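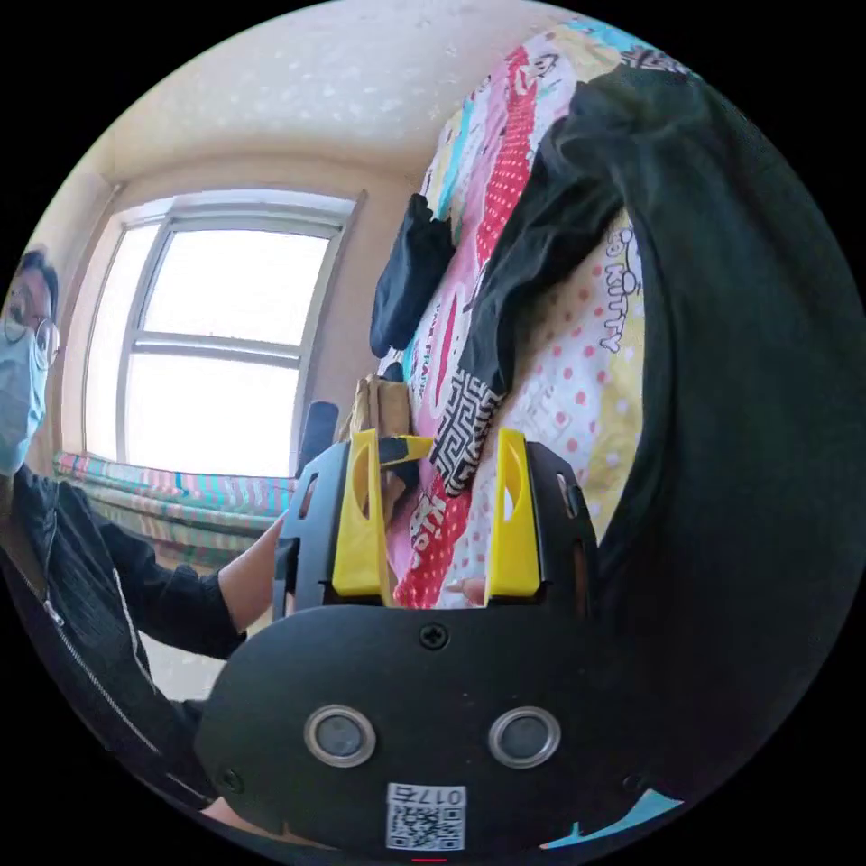
I've been thinking a lot about second-hand bookshops lately, mostly because the one in Tirnside has started putting barcodes on everything and I'm cross about it.

Filed under: Opinion, Books & Reading

I know, I know. They've got a website to feed and stock to keep track of, and I've bought from the website myself (twice, in July, when I had a bad back and couldn't manage the stairs). But half the fun of a second-hand shop used to be the pencilled price inside the cover. You'd open some battered paperback and there it was, £5 in a slanty hand, sometimes rubbed out and changed to £8, and you felt you were having a quiet word with whoever wrote it!

The barcode has brought something else with it, and that's the going rate. Every book now costs what it costs everywhere else online. I used to find things there for next to nothing that the owner simply didn't rate, and I'm sure I paid over the odds for things he loved. He once wanted £20 for a book on canal locks and wouldn't budge, and I bought it, and I've read it more than most of my novels. A price like that told you something about the man. Now the computer sets it and he shrugs when you ask.

My friend Hanneke Koster thinks I'm being soft. She says people like me moan about shops changing and then spend 100 quid a year in them at most, and she's got me there, I haven't done the sums but I'd be surprised if it's more. She also says a barcode never stopped anyone having a browse. Fair enough. I still had a lovely hour in there last week, sat on the floor by the travel shelves with my coat on.

All the same, I'd like one shelf kept back. Just one, by the door, with pencil prices and no list of what's on it, where the owner can be as wrong as he likes. I'd go in for that shelf every week, and I'd probably come out with something off the others too.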